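Playtesters wanted for a rhythm game with too many songs in it

Plurkidau is a small studio in Movthorpe, and we are looking for 14 people to play an unfinished game at us. The game is called Grulix. You press buttons in time to music while a brass band marches steadily towards a cliff. Press them well and the band turns round.

We have charted 2000 bars of music by ear and are no longer fit to judge any of it. The hard mode on Győri, the long track at the end of the second disc, has 1351 notes. Our composer says it is perfectly fair. Our composer has yet to finish it.

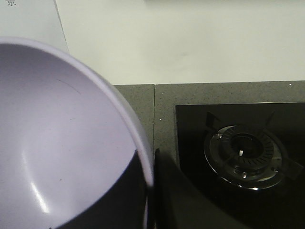

Lavender pan, studio kitchen.

What you would be doing: playing the same handful of songs on a Saturday, starting at 10am, for around six hours with a proper lunch in the middle. We record your button presses and your face, the second only if you agree to it. Afterwards you fill in a form. Please be rude on the form. The last lot were very polite and we shipped a menu that makes people seasick.

Who we want: half of you should be good at this sort of game, the kind of person who taps on tables and gets asked to stop. The other half should be dreadful. If you clap on the wrong beat at weddings, we would love to have you. You must be over 18 and able to get to Movthorpe, where the bus does come, in its own time.

What you get: lunch, your travel paid, your name in the credits and 2 copies of the finished game, one of which you can give to somebody you have gone off.

Sessions run through October. To apply, use the form on the Plurkidau site and tell us the last song that got stuck in your head. Anyone who writes "Győri" has been in our building and should give the key back.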